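# An Afternoon at Jusevum

The Jusevum open house started at 1, and by 1:15 I had a name tag reading "213" and no name. The woman at the door said they'd run out of the other kind.

I had come for the kitchen robots. To reach them you first get the lobby talk, which ran to 17 slides, one of them a map of the parking lot. Then Forough Rahimi took our group upstairs, walking fast, and told us to stay behind the yellow line. A man in a Khosravi jacket asked if the robots could make lasagna. "Not yet," she said, in the tone of someone who gets the lasagna question a lot.

The project is called Ovska and its ambitions are modest. The arms learn small kitchen chores: pick up a bottle, tip it, put it back where you found it. My kids haven't mastered the third part either. Zohreh Farahani, who runs the practice sessions, told me they had logged 1148 attempts since February. I asked how many were good ones. She offered me a cookie.

The tables are covered in brown paper, like a crab shack, and one had a kitchen scale and two slices of lemon on it.

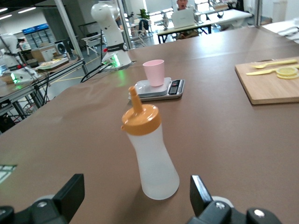

*The squeeze bottle between the gripper's fingers, before the grip.*

I watched for a good while -- longer than I've ever watched anyone cook at home. Coffee was downstairs until 3, and parking is free if you get your ticket stamped at the front desk. I did not get mine stamped.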